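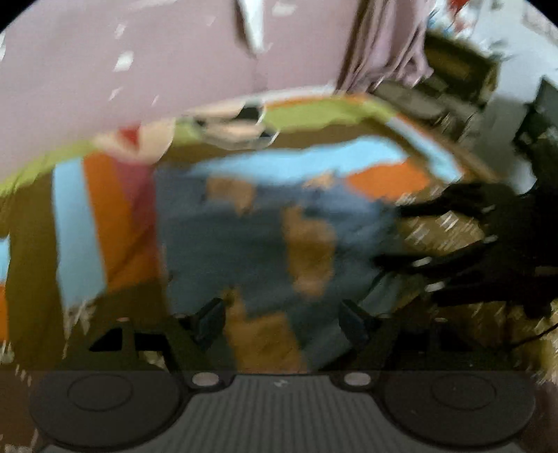
Patterned fabric at Priya's place, all blur. The good notes are below.

24th October

Madder bath, second go. I'm writing this up while my hands are still orange because last time I left it until the next morning and forgot which jar was which. Alaric, if you're reading this, the jar with the blue lid is the one you want. Don't touch the other one, I'm still thinking about it.

So the plan was to get a proper brick red on the plain cotton and stop ending up with that salmon color we had all through the Preta samples. I weighed out 100 grams of dry cotton and 100 of the ground madder, so even weights, which is more than Priya likes to use but she has better water than we do. Her water is hard and ours at the workshop is soft as anything, and madder seems to love a bit of chalk. I put a spoonful of ground chalk in this time. Should have measured it. It was the small dented spoon, heaped.

The cotton had its tannin soak and then alum, and after that it sat wrapped up for 24 hours. I used to skip the wait (I know, I know) and I really think that's half of what went wrong with the Tora batch. The bits that had rested took the color so much more evenly! There's one strip with a pale crease down it where I folded it over in the bucket, so note to self, use the big bucket and stop being lazy about washing it out.

Heat: kept it low and slow. The thermometer reads high by 4 degrees, I checked it against Priya's, and I've written that on the tape on the handle so everybody please subtract. I took it up over an hour and held it for another hour and a bit. Near the end I got distracted on the phone with Wiltovier about the late alum order and it crept up too far. You can tell, too - the last pieces out are browner than the first ones. Not ugly, I kind of like them, but they're no brick red.

The alum, by the way, is coming next week. They sent us 300 grams when we'd ordered the big tub. We'll run out before then if Alaric does his table runners, so Alaric, please do your table runners after.

Results, dry, pinned on the board in this order from the left:
Tannin, alum, chalk - the best red we've had, a little orange in daylight
Tannin, alum, no chalk - salmon again, sigh
Alum only - patchy pink
Late pieces, too hot - reddish brown
Late pieces with a dip in iron water - a lovely dull plum, didn't expect to like it so much

I'd like to do the plum again on something heavier. Priya has a bolt of that Zeman twill she keeps saying she'll never use and I'm going to ask her for a yard or two. If it works it would make nice cushion backs, and then the fronts could be the paler salmon stuff we've got piles of. I had a look through the scrap drawer for something to go with it and the old mustard from the onion skins isn't bad next to it at all.

Washing: rinsed everything until the water ran nearly clear, then one wash with the plain soap. The first strip lost a bit of color in the soap and the others didn't. No idea why. It may have been in the bath on top of the pile, or I may have just rubbed it harder.

Exhaust bath is still in the pot with the lid on. There's plenty of color left in it, so I'm putting the wool ends in tomorrow morning and leaving them in all day. Please don't pour it out! Also the strainer has a hole in it now, there was madder grit in everything, so I lined it with an old stocking and that did fine. Need to buy a strainer. Need to buy gloves, too, size small, the last pair split at the thumb.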